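Clunden hold on for two-point win over Flulstead in front of biggest crowd in years

Sunday, April 5, 2026

Clunden kept their hopes of a home playoff alive with a nervy 24-22 win over neighbors Flulstead, and if the home supporters went back down the hill a little hoarse and a little pale, well, most of them would tell you it was worth every minute.

The ground was as full as it has been in a good long while, with 3,000 people squeezed along the rails and up the grass bank at the school end. The same fixture last season drew 2,000, and that was thought to be a fine turnout at the time. There is something about these two towns and a rugby ball that brings out grandparents, toddlers and dogs in scarves, and the noise when the sides ran out was enough to set the gulls up off the stand roof.

Flulstead started much the better, it has to be said. They had the breeze behind them and a pack that looked heavier in every row, and for the opening quarter Clunden hardly got out of their own half. A penalty in front of the posts put the visitors ahead, and soon afterward their number eight picked up from the base of a scrum and simply walked through two tackles to score. The conversion went over and it was 10-0, with the bank gone rather quiet.
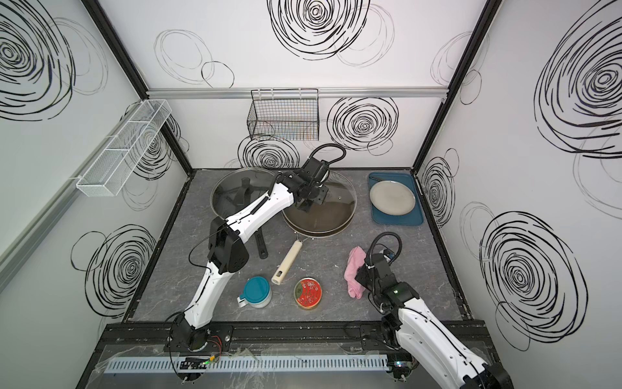

What Clunden needed was a bit of field position, and it came from captain Prodromos Margaritis, who has been getting his side out of trouble from fly-half for longer than he probably cares to remember. He spotted the Flulstead wing standing too far up and rolled a lovely low kick into the corner. The visitors made a mess of the lineout, Clunden piled in, and after a long series of drives the hooker came up from the bottom of a heap with the ball and a very muddy grin. Margaritis converted from wide out, then added a penalty on the stroke of halftime to make it 10-10.

The break seemed to do the home side a world of good. They came back out moving the ball with real purpose, and the young winger Deligiannis, playing only his second full game at this level, gave the crowd the moment they will be talking about all week. He took a pass near halfway that was really meant for somebody else, stepped inside one man, went around another and just kept going, with the whole of the grass bank running along beside him (or trying to!). Margaritis kicked the extra points, and Clunden led for the first time at 17-10.

It would have been nice to leave it there, but Flulstead are never a team to go away politely. They tied things up with a driving maul that started a long way out and never looked like stopping, and the conversion made it 17-17. Then came a yellow card for the Clunden blindside, for hands in the ruck, and he was still sitting on his plastic chair when Margaritis charged down a clearance near the Flulstead line, gathered the bounce and flopped over for a try that the home side, a man short, had no real right to expect. He picked himself up, took a good drink of water and converted it himself for 24-17.

That should have settled nerves, but Flulstead had one more push in them. Their center went over in the corner with the last few minutes ticking down, and everything came down to a conversion from right on the touchline. The kick started well and drifted, and drifted a bit more, and slid past the near post. Clunden won the restart, kept the ball tight through phase after phase, and booted it gratefully into the parking lot as soon as the whistle allowed.

"I've played in this game a lot of times and I don't think I've ever been so glad to hear a referee," said Margaritis, who finished with 14 points. "They were better than us for the first part, and I told the lads so at halftime. But they've worked so hard this year, and you could see at the end that they didn't want to give anything away in front of that many people. I'm proud of every one of them, the bench too."

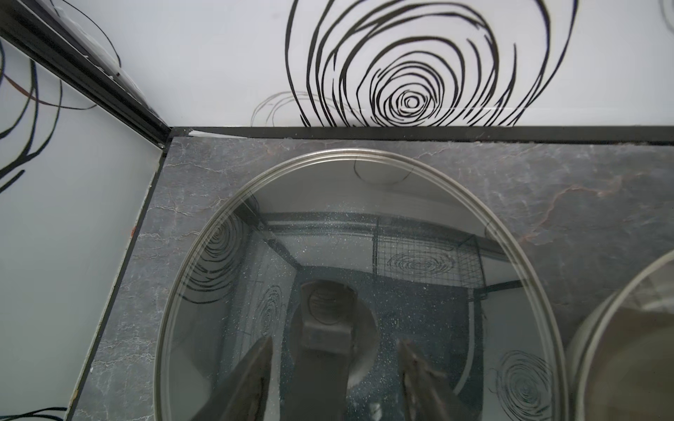
A clear glass lid with a metal rim on a gray countertop.

He had a kind word for his young winger as well, and said the try had been coming. "He does that in training and we all shout at him for not passing. I don't suppose I can shout at him anymore."

There was applause too for the Clunden tighthead, who played the full match at the age of 42 after the regular starter pulled out with a sore back. He had been planning to watch from the bank with his daughters, and he got through more scrums than anyone would have wished on him before being helped up the steps to a very warm reception.

Flulstead, for their part, will feel they let one slip. They had the better of the lineout for long spells and made most of the ground in the tight, but the missed kick at the finish and a couple of loose passes in the second half cost them dearly. They stay one place above Clunden in the table, with the gap between the sides now down to 2 points.

Both clubs have a week off before the final run of league games. The two sides will meet again in July, when Flulstead host the annual sevens day, and season ticket holders from either club will get in at half price. Gates for that one open in the morning, with the junior matches on first.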